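Shortbread season at the robot table
2023-12-24

I meant to take the whole week off, I really did, but the shortbread had other plans.

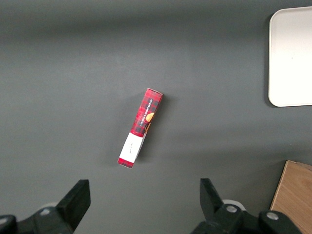
So the Tolley project is up to 1,178 demonstrations now, and I drove the arm through every one of them myself – my shoulders would like a word! The grocery set still needs more thin boxes, because the gripper learned so much from fat ones that it comes in far too wide on anything slim. My rule is 16 tries per item, with a new angle each time, and I throw out any run where I dithered (I dither a lot before coffee). Yesterday I tossed 6, which for me is pretty good.

The plan is to retrain in February on the old Rarport machine and see if it grabs a slim box any better. I'd love to reach 255 runs with slim boxes before then. If you have a favorite cookie that comes in a skinny package, please tell me in the comments, and merry Christmas from my very warm little office!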